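Gallery: Can a machine do the boring jobs yet?

Posted 10/02/2021 by Safta Vasiliu

I've been fascinated by this question ever since my first dishwasher, and I finally got to spend a good long afternoon at the Pikamley workshop finding out! Bogdan Lazăr and Smaranda Hodoroagă have been trying their arm on the kind of work most of us would happily hand over: sorting, fetching, putting things back where they belong. My favourite part was the shop-floor side, where so much depends on whether a part turns up in the right spot at the right angle. 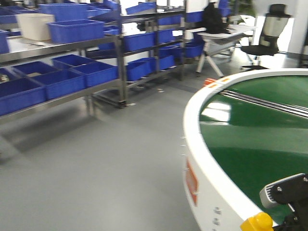

Bogdan keeps a tally on a whiteboard, and on the day I visited the arm had managed 61 clean pick-ups before lunch. A person would have done that many in a coffee break, he admits, but he was grinning all the same – back in July they were thrilled to get 30. Smaranda reckons small rigid parts are close to solved. Anything floppy is another story, and I heard a fair bit of grumbling about gloves and plastic bags.

What about the house, then? I asked everybody. Towels can take the arm up to 3 minutes each, and I wouldn't call the result folded, exactly. Cutlery is going much better, and the colour of the handles doesn't seem to bother it. Sorin Enache wants to try stacking mugs next (he's offered his own, brave man).

I came home and emptied my own dishwasher by hand, same as always, but I'm more excited about this stuff than I've been in years. Smaranda has invited me back once the mug trials start, and I'll add the new photos to this page.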